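Okay, long one, get a coffee. Two arms have been on our packing floor at Skomside since January, and I keep being asked what that did to the rest of us. I run the calligraphy sets bench, so I'll tell you how it is from there.

Before: 9 of us, 40 sets a shift, every brush hung and checked by hand. My thumbs hurt by lunch and I'd go home and not want to open a jar!

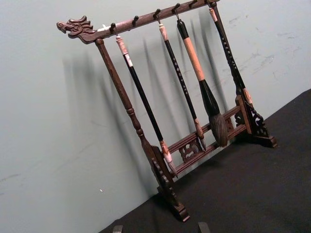 Now the hanging and the sorting into pots is what the arms are learning, and my day has moved over to checking hair and tips, which I love, plus a fair bit of resetting the table, which I love less (ask me at 4 p.m.).

We're still 9, by the way. Management put that in writing before anything got bolted down, and I'd tell any shop to ask for the same, politely and early.

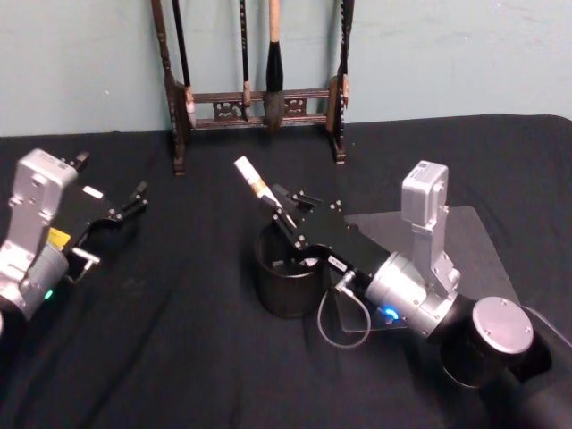
Elvira Alvarado wrote back to ask if the pay moved along with the job, because at Cabrera the titles changed and the checks didn't.

Fair question, Elvira. Ours went up 50 cents an hour after training, and training was 7 paid afternoons. Not a fortune, but it was on the clock, and that mattered to the older folks on my bench more than I expected.

We use cookies to improve your experience. Accept all | Manage settings

What I do miss is the talking. You chat when your hands are busy, and you go quiet when you're watching something else work.
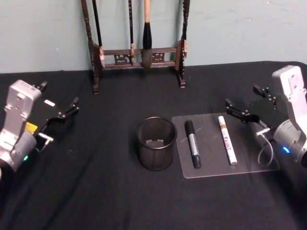 Cyrill Zaugg says his crew at Gikwood had the same quiet spell and fixed it by pairing people up at each station, two stools, one screen.

I'm bringing that to our supervisor tomorrow, Cyrill, thank you. I already know who I want on the other stool.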